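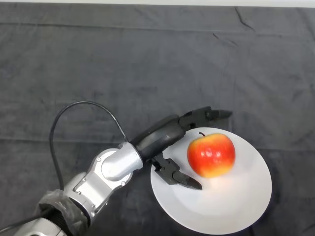

Maureen Dobson wrote to us that she wanted a dark cloth for her kitchen table for a long time, but every one she tried was either shiny or too thin, and could we please tell her before she orders if this one is matte. Yes, it is matte. We have now put it in the first line of the product information, where it should have been from the beginning.

Brisell table cloth, charcoal
Matte surface, soft to the hand, square
Sold by Gridstead

Brisell is our plain cloth for everyday tables. It has no print, no border and no fringe. The color is a dark charcoal gray, and when you look from near it is a little mottled, with lighter and darker places in the fabric. On a screen the gray can look more black or more blue than it is. If the color must match a wall or a chair, please ask for a sample piece first. We send it in an ordinary envelope and it costs nothing.

Sizes
Small: 75 x 75 cm
Large: 102 x 102 cm

The large size was listed as 100 cm in our August catalog. The correct measure is 102 cm, and we cut all pieces to this measure. For a cloth that hangs down over the edge, please measure your table top and add the hanging part two times.

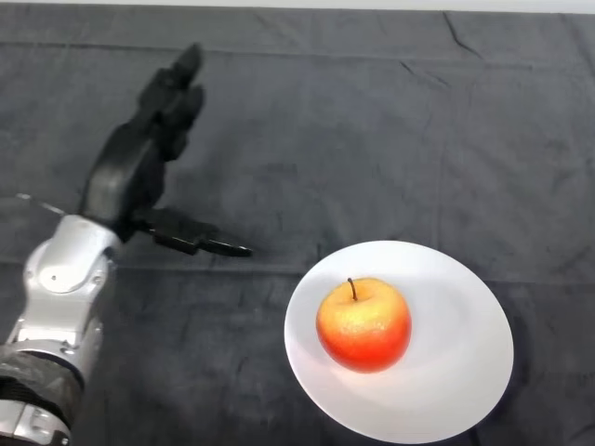 I have the large one since last winter and I wash it every second week, writes Gøran Torvik, and the gray is the same, only it became softer. He asks also if we will make it in green. For the moment we have no plan for green, but we keep a list of wishes and his is written there.

Washing
Wash at low temperature with other dark things. Do not use bleach. Hang it to dry over a wide rail, a thin string leaves a mark in the middle. Small crumbs can be shaken out or taken with a damp hand.

Creases and fold lines
The cloth comes folded, and the fold lines can be seen when you lay it out. You can iron it on the back side with medium heat, or put it on the table the evening before and pull it flat at the corners. Some customers like the lines and leave them.

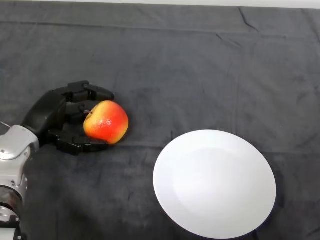
Charcoal cloth with a red and yellow apple and a plain round plate in white.

What to put on it
White looks very clear on this gray. For those who want to buy both at once we have the Skimetti plate, round, white, without pattern, with a rim that goes up a little. It is sold one by one. Fruit with strong color is also nice on the dark fabric, and so is bread. Glass is more difficult, it almost disappears in the evening.

Price and ordering
The large size is 35 dollars, shipping is added at checkout. Orders that reach us before noon on Wednesday leave with the same week's truck. The small size is out of stock at this moment. Leave your email on the form and you will get one message when it is back.
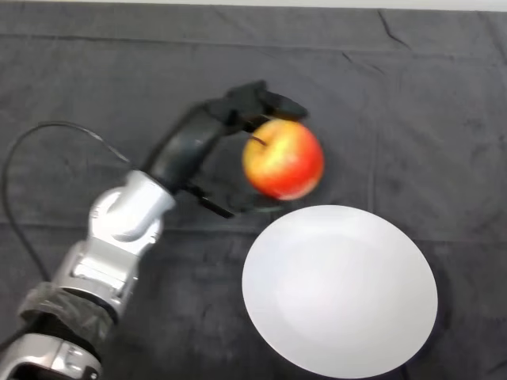 Brisell in charcoal, with fold lines and soft creases.

Returns
You can send back a cloth that is not washed and not cut. Please fold it and use the same bag if you still have it. The return address is printed on the delivery note.

See also: Szilágyi napkins, Skimetti plate, sample pieces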